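Shared laundry room reopens at Brornar with front-loading washer

Jan 2, 2018

The ground-floor laundry room at the Brornar housing block is back in use after a refit by the contractor Kostiuk. Residents of the block's 19 flats can book the room again through the sheet in the entrance hall, and the temporary arrangement with the neighbouring Gestoten building has ended.

The work covered the water supply and waste connections, one new electrical circuit, repainting of the walls and the supply of a front-loading washing machine. The previous machine, a top loader, was taken out of service in April after repeated faults in the drain pump. Spare parts for that model were no longer held by the supplier, and Tonum, which manages the block, decided against a further repair.
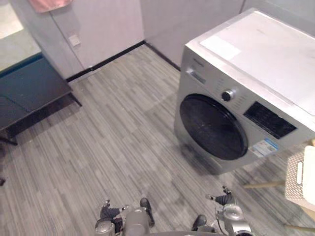
The front-loading washer in the Brornar laundry room.

The replacement has a round door in the front panel, with a control knob and a display panel set above it. Loading from the front leaves the top of the machine clear. Tonum asks residents not to stand open bottles of detergent or softener there, as spilled liquid can run down into the controls. Folded items may be put on top between cycles but must be removed before a spin.

A front loader uses less water than the type it replaces, and the wash relies more on the tumbling action of the drum. The amount of detergent should be reduced to match. Tonum's notice to residents gives the dose for a normal load in the local water as 2 level scoops, using the scoop supplied in the room. Excess detergent produces foam, which lengthens the rinse and can leave residue on dark fabrics. Powder or liquid may be used. Capsules go directly into the drum, at the back, before the clothes.

The drum should be filled loosely. Kostiuk recommends leaving a hand's width between the load and the top of the drum for cottons, and filling to no more than half for synthetics. Single heavy items such as bath mats or thick blankets should be washed with a few smaller pieces. A single heavy item tends to settle on one side, and the machine may then stop before the spin and try to redistribute the load. If it stops with water still in the drum, the door stays locked and should not be forced. The correct step is to select the drain programme and wait for the lock to release.

The door seal needs attention after each use. Residents are asked to wipe the inside of the rubber, including the fold at the bottom where coins and hair grips collect, and to leave the door slightly open. The detergent drawer should also be left open by a finger's width.
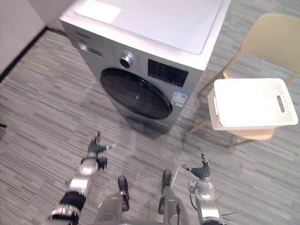
Baskets are to be kept off the floor while a load is being moved. The area in front of the door has to stay free, both for access and so that a leak can be noticed early. A chair is the simplest place for a basket, provided it is not pushed up against the machine during a spin. Baskets left in the room at the end of a booking will be moved to the shelf in the hall - they will not be thrown away, but Tonum takes no responsibility for the contents.

Bookings run in blocks of two hours, and the first block of the day starts at eight in the morning. The last block must be finished by ten in the evening. Each flat may hold one advance booking at a time. A block not taken up within 15 minutes of its start may be used by another resident, who should write the flat number on the sheet.

The charge is unchanged and is added to the monthly service account. There is no coin box on the machine. Residents who used the Gestoten laundry during the closure and still hold a key to that building should hand it in at the Tonum office by the end of the month. A deduction will be made for keys not returned.

Kostiuk will carry out a first inspection after 200 cycles, covering the inlet hoses, the pump filter and the level of the feet. The room will be closed for one morning for this work and the date will be posted beside the booking sheet. Until then residents should not open the filter flap themselves. Slow draining, unusual noise or water on the floor should be reported to Tonum with the time and the programme selected.

Drying arrangements stay as before. The lines in the yard are open to all flats, and the indoor drying cupboard on the first floor can be used without booking. A request for a tumble dryer, signed by 13 households, has been passed to Tonum. It would need a second circuit and a vent through the outside wall, and Kostiuk has been asked to give a price for both.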